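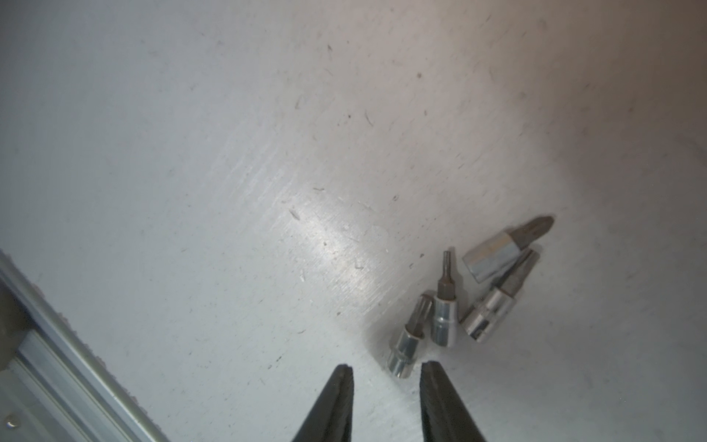

Socket bits on the bench, with gripper fingers at the ready.

3 min read

New Rules Ask Robot Labs to Wipe the Table

Dec 21, 2023

Robot workshops that want the Verkstead bench mark next year will have to do something many of them have put off for a while: clean up, and write down that they did.

Verkstead, which runs a voluntary good-practice scheme for small automation labs, published its revised bench code this week. It is 8 pages long. The previous edition was 3,000 words on emergency stops and one line on housekeeping, which read "Keep area tidy."

The new text is less trusting. Small metal parts must be sorted into a tub with a rim before a shift ends. Drinking cups get a paragraph to themselves. Where two arms share a table, labs must mark the zone both can reach and name one person who may change it.

"We had four pages on what the arm may do and nothing on what it does it on top of," said Gaëtan Gautier, who edited the code. "Dust is a working condition. So is glare. Write them down."

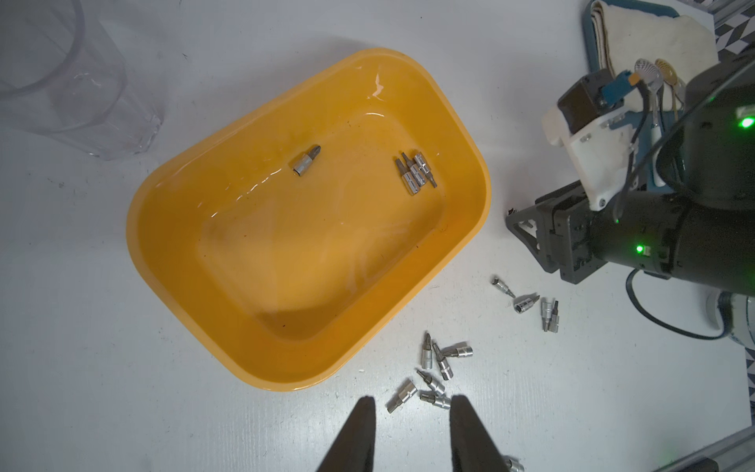
A yellow-orange tub and socket bits, some in, some out.

Labs had been sent a draft in October. The workshop in Grurkholm replied with three pages of comments, two of them about the word "tidy" – it has been replaced by "cleared to the marked line," and everyone involved seems tired.

Gilles Tanguy, who looks after safety at Clireo, welcomed the shared-zone rule but doubted the cleaning log. "People will sign it for the whole month on the first," he said. "I know this, as I have met people."

Gautier said the log would be checked at random. He did not say by whom.

The code takes effect for new applicants first. Labs that already hold the mark may keep working under the old edition until their next renewal, one line on housekeeping included.

14 shares | 3 comments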